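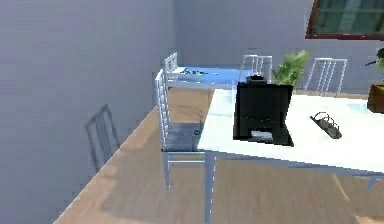
The Brakcombe works of Altetti anneals, pickles and draws low-carbon steel wire. Visitors are admitted twice a year, and I joined the September tour with five others from the spring trade. Kamrul Uddin, the process engineer for the drawing shop, led the group. The tour started at 9:30 and followed the material through the plant from rod store to dispatch.

Rod arrives in coils at 5.5 mm diameter. Each coil carries a tag with the heat number, and the tag stays with the material until the wire is spooled. Coils are stored under cover on saddles. Mr. Uddin said that rust from outdoor storage used to account for most of the surface rejects, and that the covered store paid for itself in two winters.

Scale removal is done by acid pickling for the finer grades and by reverse bending for everything else. In reverse bending, the rod passes over a set of rollers in two planes, which cracks the oxide layer so that it falls off. A wire brush unit takes off what is left. The rod is then coated with borax and dried. The coating carries the soap lubricant into the die, and without it the soap strips off after the first or second pass.

The drawing machines are straight-line units. The one we watched had eight blocks and was taking 5.5 mm rod down to 2.2 mm. The total reduction in area is 84 percent, with each die taking a little over 20 percent. Dies are tungsten carbide in steel casings. The blocks are cooled from inside with water and the die holders are cooled separately. Wire temperature matters because an overheated wire ages during drawing and loses ductility. The shop aims to keep the wire below 200 °C at the exit of every block.

We spent some time on die wear. A worn die cuts a ring at the point where the wire first makes contact, and the lubricant film breaks down there. The operators check diameter at the last block at each coil change and log the reading. When the wire reaches the upper limit, the finishing die is pulled and recut to the next size up. Mr. Uddin showed us a sectioned die with a clear ring, and another that had cracked through its casing after a misaligned start.

Batch annealing is done in bell furnaces under nitrogen. There are several bases to each bell, so one charge can cool while the next one heats. A full cycle takes 26 hours, most of it cooling. I asked about spread in tensile strength from the top to the bottom of a charge. The answer was that it had been a problem until the base fans were replaced, and that the plant now samples both ends of every charge.

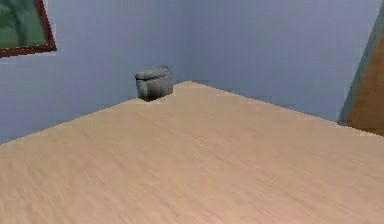

Samples are cut from each end of the coil and go to the test room, which is run by Liis Ozoliņš. She covered tensile, wrap and torsion tests in that order. For the tensile test the specimen must be straightened by hand first, and a kinked specimen is thrown out. She wants the bench clear before any straightening starts. Her standard is a wide, light-colored wooden top with one small item toward the back and nothing else on it, as offcuts left lying about get mixed in with live specimens. The annealed sample pulled during our visit broke at 370 MPa with a well-formed neck. The torsion test is run on the drawn grades only. A good specimen breaks flat and square to the axis, while a spiral split points to a seam in the rod.

Test results are entered in Vimby, the plant's tracking software, against the heat number. The system blocks dispatch of any coil with a missing result. It was put in to replace paper cards, and the older staff still keep the cards as well.

Dispatch was the last stop. Wire goes out on spools or in open coils, wrapped in treated paper. The largest customer for the soft grades is Juška, which makes fencing. Lot number 116 was being strapped while we were there, and the straps were tensioned low enough that they did not mark the outer turns.

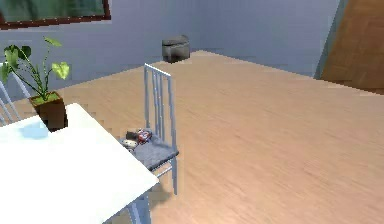
White table and metal chair on a wood floor.

Two points for anyone planning to go. Safety shoes are required and the plant does not lend them. The drawing shop is loud enough that questions are better held until the group is back in the corridor. The tour ended at 12:15, and requests for the next one go through the Altetti sales office.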